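Clerk to the council wanted in Dercombe, part-time, and yes, you can apply if you've never done it before

Hello, I'm Johannes Kruger and I chair Dercombe Town Council. I said I'd write this advert myself this time. The last one was put together from three older ones and asked for a driving licence, shorthand and "a firm grasp of the 2003 procedures", and I couldn't tell you what those were.

So. We need a clerk. Our last clerk left in August after a long run of meetings about the reserves, and we've been getting by with a locum ever since. She has been brilliant, but she has her own council to look after and we can't keep ringing her at teatime.

The clerk is the person who makes the council work. You'd write the agendas and the minutes, look after the budget, answer the post, and tell us (politely, or less politely if it's getting late) when we're about to do something we haven't the power to do. You'd be our only office employee, and you'd answer to the full council, so no single councillor gets to order you about. That includes me.

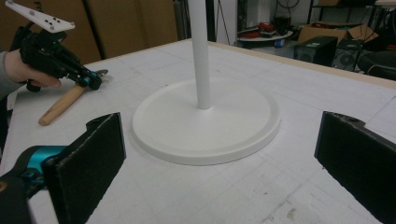
Said Metwally asked at the last public session whether the new clerk would be allowed to put the monthly spending online without waiting for councillors to sign it off. Yes, Said, they will. We voted on it and it's in the job description now, so whoever gets the post can start as soon as they have a login.

A bit about the money, as people always ask. The council looks after the allotments, the cemetery, two play areas, the bus shelters and the hall on Aranda Road. We're in the middle of arguing over whether to sell the old Rollska yard or let it out, and I won't pretend that argument is friendly. There are 734 names on the petition against selling. You'd be walking into that, and you'd need to be able to take minutes of it with a straight face and treat both sides the same. If you've already got strong views on the yard, that doesn't rule you out, but you'd have to leave them at the door.

What you'd be doing most weeks:

Agendas, minutes and notices for the full council and the planning group
Paying invoices and keeping the accounts on Sultance, the software we use (we'll train you, it's a bit clunky)
Replying to residents by email, letter and phone
Getting papers ready for the auditor
Booking the hall and chasing the people who haven't paid for it

It's 70 hours a month, and you can spread those more or less how you like as long as you can be at evening meetings. Meetings start at seven and are meant to finish by nine. Some don't. You can do a fair amount of the work from home — most of our clerks have — but the office needs to be open two mornings a week. 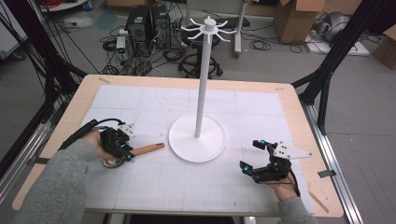
At the hall, Aranda Road, Dercombe

Pay is on the national scale for clerks and the exact point depends on what you bring with you. There's a pension, and we'll pay up to £525 towards your clerk's qualification in the first year if you haven't got it yet. I'd love you to do it, but it's fine to start without.

What we're after is somebody who can write a plain sentence, add up, and stay calm when two people are talking at once. Experience in a council would be handy. So would running an office, a school or a club, or doing the books for a shop. If you've been out of work for a while, please don't let that put you off.

I should say who can't apply: anyone who is a Dercombe councillor now, or was one in the past year. That's the law and I can't bend it.
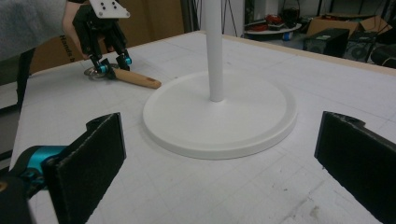 Chrysoula Konstantinidis left a comment under the first notice we put up, saying the council had gone through clerks too quickly and ought to ask them why before hiring another. Fair enough. We did ask, and the answers were late papers, rude emails from members and too much packed into too few hours. We've put the hours up, members now have a cut-off for sending papers in, and complaints about councillors' behaviour go to Yaw Agbenyega, our vice-chair, or to the district if you'd sooner keep it out of the building.

To apply, send a CV and a letter of no more than two pages to the council office, by email or through the door at 69 Aranda Road. Tell us why you fancy it and about a time you had to say no to someone. The closing date is 22nd January at noon, and we'll reply to everybody. Interviews will be with me, Yaw and Essam Gaber, and there'll be a short written task, which is tidying up some of my own notes into minutes. Sorry in advance for those.

If you want a chat first, ring the office on either open morning and ask for me. I'm happy to go through the accounts with you or just talk about what the job is like — and if I'm not in, leave your number and I'll ring you back.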